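Taming the Paper Pile

I used to lose a bill a month in the heap by the phone, and I am so happy to report that those days are over!
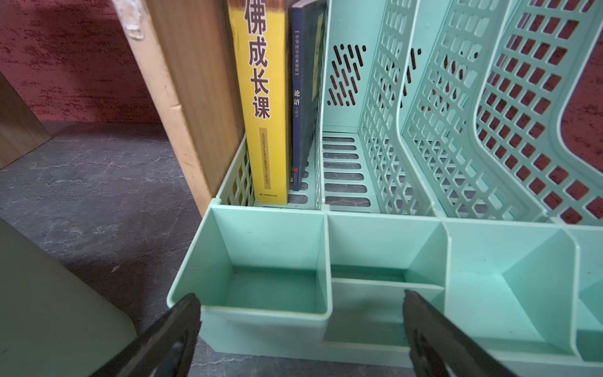 Start by standing everything up. Flat stacks hide things, and whatever is on the bottom stays on the bottom until it's overdue. Upright papers you can flip through with one thumb while the coffee brews.

Give each kind of paper one home. Mine are bills, school, car and "ask Rostam" (he does our taxes, bless him). If a slot gets too tight to flip through, clear it out that same evening.

Open mail standing next to the recycling bin. Envelopes and flyers never even reach the desk, and I love how fast it goes – 7 minutes for a whole week's worth!

Receipts fade, so snap a photo of anything with a warranty. I write the store name and month on the back in pencil too.

Small stuff like clips, stamps and spare keys goes up front where you can grab it. Keep 20 clips and put the rest of the box in a drawer.

Last one, and it's my favorite: every June, pull it all out, wipe the plastic with a damp cloth and a drop of dish soap, and let it dry before the papers go back in.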